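How to budget for a two-armed robot before you buy one

By Leonie Pirihi, updated 22/01/2026

Start with the job, and leave the catalogue closed. Write down what has to be picked up, where it sits and what is behind it. Our list had small ornaments on a chest of drawers and a framed picture lying flat on a tiled floor. Run those jobs in simulation first. A seat on the Grasance simulator cost us 818 pounds for the year and changed most of our order.
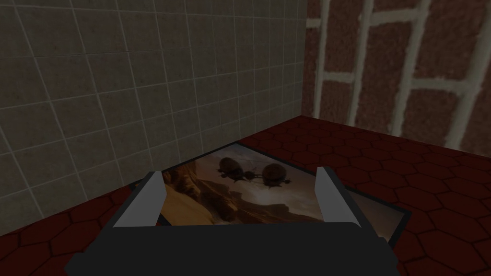
Flat items deserve their own line in the budget. Measure the thickness of the thinnest thing you need to lift and ask the supplier whether the standard fingers will get under it. Skasport quoted us 2,695 pounds for a second set of fingers – more than we had set aside for all the spares.

Next, work out reach. Take the height of your furniture and the depth of the top, then compare both with the arm's data sheet.

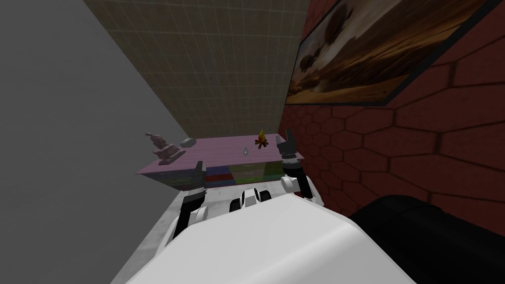

Ask for the reach at full load as well. Suppliers tend to print the unloaded figure. Rebecca Ferraro, who checks our quotes, sends back any that give only one.

Do the same for floor space. The body needs room to turn, and so does whoever is working next to it.

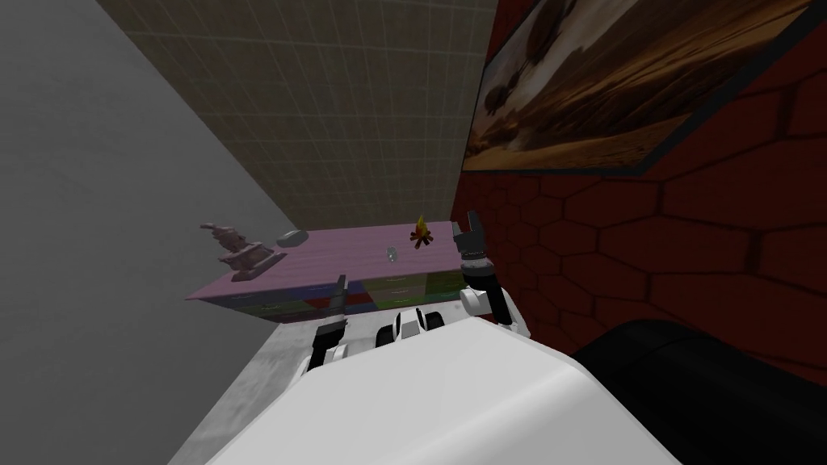 Delivery took 42 days on our last order, so anything needed in July has to be approved well before then. Put training in the same request. If it goes in later it will be treated as a new purchase and you will wait again.

Keep some simulator hours back for after delivery. You will want to try new jobs there first.
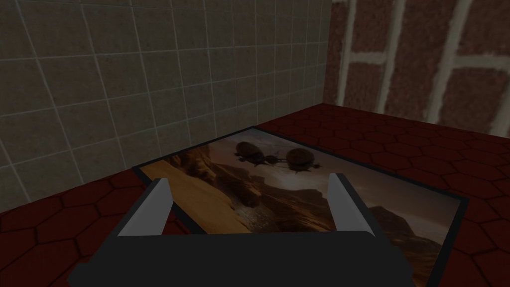

Costs people leave out

Insurance, floor fixings, spare finger pads, and a service visit in the second year. Send the full list to Suleiman Amadi before you ask for a final quote.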